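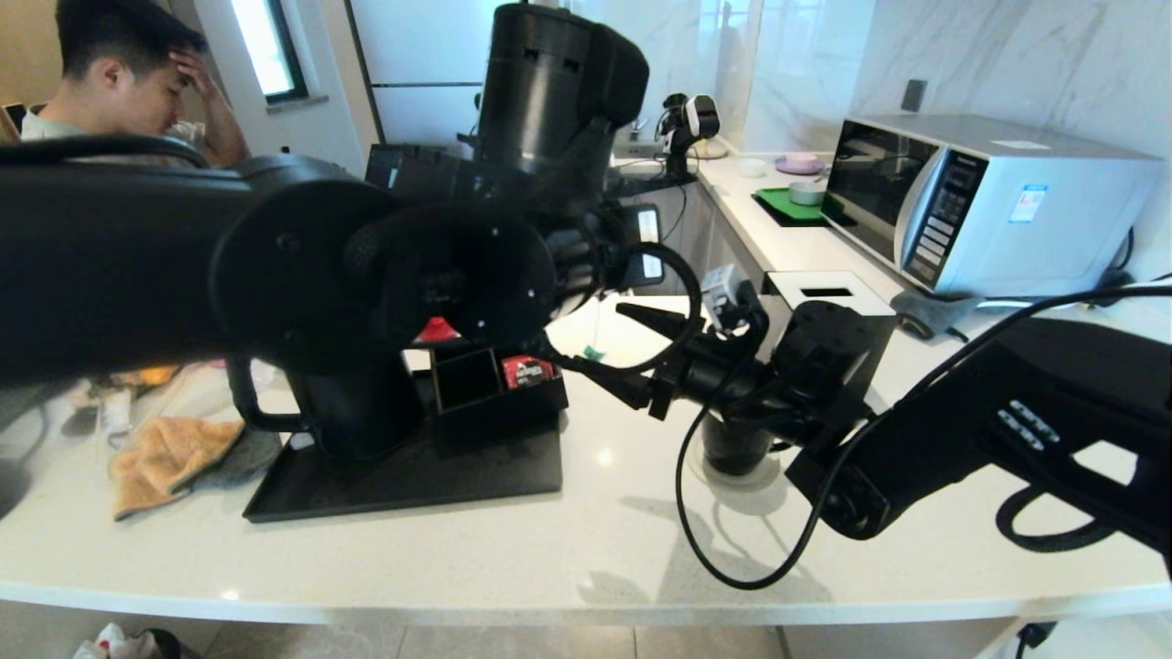
**Ticket 1704: Residual current device on circuit K2 tripping intermittently**
**Site:** Povitz House, ground floor
**Raised by:** Macarena Pacheco
**Priority:** Medium
**Status:** Under observation

### Fault as reported

The safety switch protecting circuit K2 trips without warning, most often between 6:30 am and 8:00 am. Power is lost to the kitchen bench outlets, the corridor outlets and the wall outlet in Room 106. Lighting is on a separate circuit and is not affected. The switch resets on the first attempt and may then hold for several days.

The building management system recorded 11 trips on this circuit in February and March. Occupants reported four of them. All staff are reminded that a safety switch which has tripped twice in one day must be left off and reported to Facilities.

### Initial checks

- Switchboard inspected. No discolouration or odour at the terminals.
- Test button operated. The device tripped and reset correctly.
- Portable appliances unplugged and checked for current test tags. Two extension leads were out of date and have been withdrawn.
- Trip times compared with the Ikine access log. No link was found with after-hours entry or with the cleaning schedule.

The circuit was returned to service at 10:15 am with all appliances reconnected. It tripped again at 6:52 the next morning, before the first recorded entry to the floor.

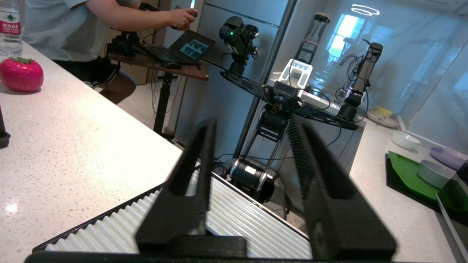 Siiri Heiskanen: Please do not close this as an appliance fault. If the switch goes before anyone has arrived, something that runs by itself is on that circuit. The old drawings show the external outlet at the loading dock fed from K2, and the irrigation controller was plugged in there when the garden beds were rebuilt. The 2-way splitter should be looked at as well.

### Further investigation

The information was referred to Prieto under the electrical maintenance agreement. The technician confirmed that the dock outlet is supplied from K2, although the switchboard schedule lists it under K5. The irrigation program starts at 6:50 am.

Insulation resistance was tested with the controller disconnected and the result was satisfactory. With the controller connected, leakage to earth was well above the normal standing value for the circuit. The enclosure gasket had perished and there was corrosion on the transformer terminals.

### Action taken

1. Controller isolated and tagged out.
2. Dock outlet replaced with a weatherproof unit.
3. Replacement controller ordered from Brorano. The quoted price is $182, excluding installation.
4. Garden beds to be watered by hand until the unit is fitted.
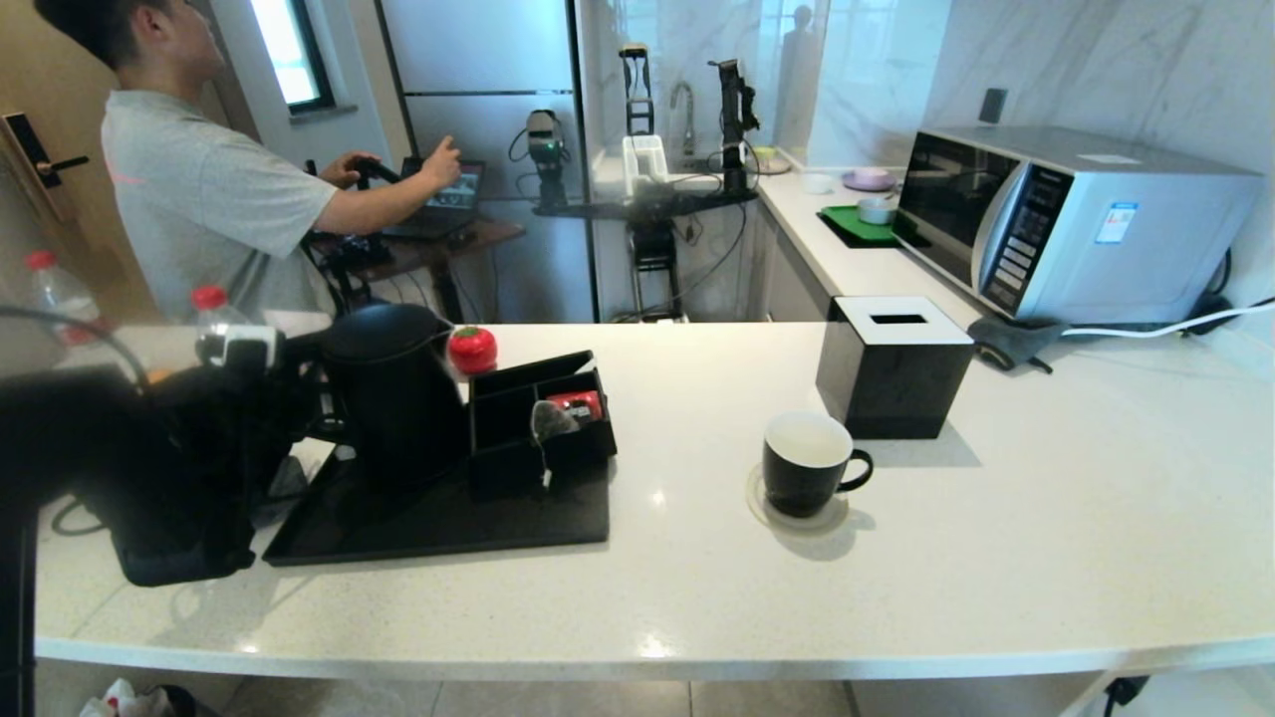
*Page last changed: March, 3:40 pm*

### Current position

No trips have been recorded since the controller was isolated. The ticket will remain open until the replacement has completed two weeks of normal operation.

### Outstanding

- Switchboard schedule to be corrected and reissued (Facilities).
- Drawings to be amended to show the dock outlet on K2 (Prieto).
- Cost centre for the controller to be confirmed by Macarena Pacheco.

Any further loss of power on the ground floor should be added to this ticket, with the time of the trip and the outlets affected. Please do not raise a new request.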